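Praltico cube shelf, white

I bought the Praltico in September for the small bedroom, where the old bookcase had started to lean. It came flat in one box from Clostden and took me 246 minutes to put together, tea included. The leaflet says 90. Steps 14 and 19 are printed the wrong way round, so read to the end before you start.

The open squares suit small things – a bowl, a box, a tub – and the plain white insides make it easy to see what you've got. Big books are too tall for mine. The top is level and handy for fruit, and it wipes clean with a damp cloth. I'd have liked a back fixing in the bag, as I had to buy one separately.

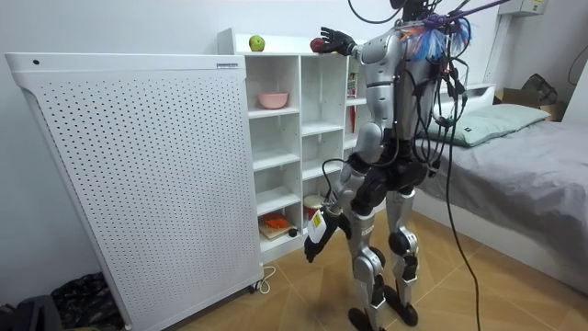
Zakhar Zinchenko wrote in to say that his has stood for two years without sagging, but that he glued the dowels and would do so again. I left mine dry in case we move.

Four stars from me.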